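Hirkex Knitwear - report on the second half of the small business grant
Prepared for Llinos Bellis, Minmont Enterprise Fund

Dear Llinos,

I write to you about the wool jumper line which your fund supports since last year. In my first report we had only samples. Now we have a product which people can buy, and I will try to explain where the money went and what is still open.

Production

We finished the first run of 50 jumpers in two colours, charcoal and a dark green. The yarn is merino, spun by Harries, and the knitting was done in our own workroom in Tullutberg. Evaristo Quintero made the pattern again from the beginning after the sample fitting, as the sleeve was too narrow for most of the men who tried it. This cost us three weeks. The new sleeve is better and I do not regret the delay, but it means that the women's cut moved to the next period.

The labour per piece is still higher than I wrote in the budget. The collar is linked by hand and only Evaristo and Ifor Gittins can do it at the quality we want. Ifor is now teaching it to Ieuan Cadwaladr, who makes good progress with the plain collar and not yet with the rolled one.

Sales

Around 20 jumpers were sold before December, most of them at the market and the rest through our web shop. The charcoal went faster. Two customers asked for a longer body and we wrote this down for the next pattern. One jumper came back with a dropped stitch at the cuff and we repaired it without charge.

Spending

The yarn and the labels stayed inside the budget. For postage and packing we spent $1000, more than I planned, and I moved this sum from the advertising line, as you agreed by telephone with Gwion Samuel.

Next period

We will cut the women's sizes, order the grey yarn and finish the size chart for the web shop. I would also like to ask if the final payment can come before the yarn order, as Harries wants a deposit.

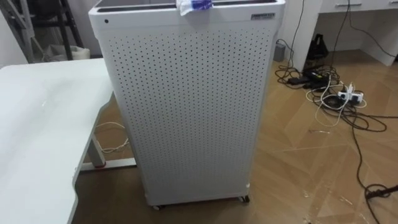
Wool makes a lot of fine dust when it is knitted and brushed, and in the next budget I have put a line for air cleaning in the workroom. The type I have in mind is a tall white cabinet which stands on the floor, with small round holes over nearly all of the front. The price for filters is not confirmed yet, so please read this line as open until I send you the quote.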